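We use cookies to remember your reading settings. Accept | Manage

The Blue from Timau

My aunt sold paint in Cirnside for most of her life, and when she could not climb the ladder anymore, the shop came to me. I knew the prices of everything and the names of almost nothing.

On a Sunday in September, when we were closed, a man knocked on the glass. He wanted a tube of Amaral blue, number 1547. I said we did not have it. He said that my aunt always kept one behind the Westel whites, on the shelf near the floor. I went to look, only to be polite, and there it was, with dust on the cap.

"It was made in Timau," he said. "They burned the stone for 14 hours. Now they do it in seven, and the color is afraid of the light."

I asked him for 20, because I had to say some number. He paid and did not go. He opened the tube on my counter and put a little on his thumb — so dark that first I thought it was black.

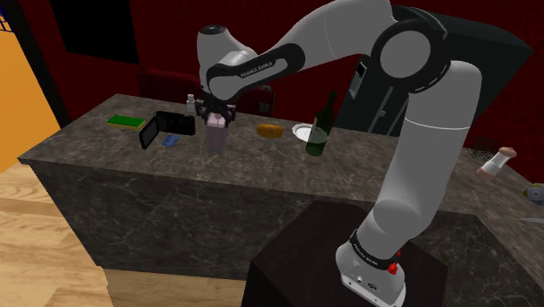
Vol. 7, No. 2

Then he pulled his thumb across a piece of wrapping paper and the blue came out, slowly, from the thin side of the mark.

"Your aunt bought this one for herself," he said. "She told me she would paint the sea when she had time."

He closed the tube and left it next to the cash box. I ran after him with his money, but the street went down to the harbor in two directions and I chose the wrong one.

I have kept the wrapping paper. On Monday I took the ladder and began to read the labels, starting from the top.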